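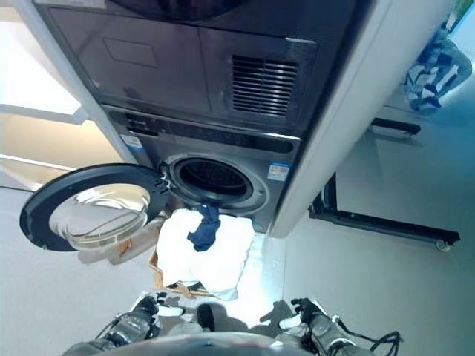

Laundry, white load. Door open, both grippers waiting by the basket.

I've been promising a post on our house rules for the laundry robot since about June, and Krisztina Hajdu finally told me to stop tweaking the list and just put it up. So here we go! These are the rules as they hang on our wall at Mundier, plus my commentary, which does not hang on the wall (there was a vote).

First one: the washer door is always fully open before the arms go anywhere near the drum. Halfway doesn't count. We had a run in the spring where the door had drifted back a bit and the left wrist pushed it the rest of the way, and everybody in the room said "oh, fine, it worked." Fine, sure, but now you've got a robot leaning on a hinge, and hinges cost money. The door goes all the way back or the run doesn't start.

Second: the basket sits straight in front of the opening, and nothing else goes on the floor between the robot and the machine. No shoes, no detergent bottle, no coffee (I'm talking to myself here).

Third, and this is the one people argue with me about – one person has the stop button, and that person does nothing else. Doesn't type, doesn't film, doesn't fold. Anybody else who is in the room stays back and says so out loud before walking forward. When I started, we had a shared button on the table, and a shared button is a button where each person figures the other one has it.

Then there's speed. We have a slow setting of 40 millimeters a second for anything past the rim of the drum, and the normal one, 400, for moving around in free space. Krisztina wanted a middle setting too. We tried it for a couple of weeks and kept forgetting which one we were in, so it's gone.

Cables! Look at them before every session, both arms, all the way down to the base. I do it with my hand as well as my eyes. A loop that's fine with the arm tucked in can snag on a caster when the arm reaches out, and I've replaced one connector already, thank you very much.

Logging is the boring rule. Every run gets a line, including the ones you stopped after three seconds. We're at 522 lines now and I'd guess the short grumpy ones ("sock, again") have taught me more than the good ones. If you stopped it, write who stopped it and why, before you reset anything.

Tóth asked me whether any of this comes from a proper standard. Partly. We read what we could get hold of and then wrote our own version in words we'd use at seven in the morning. If you're doing this for customers you need the real documents and somebody who knows them, so please don't wave my blog at an inspector.

Next up is the rule for wet loads, which we're still fighting over.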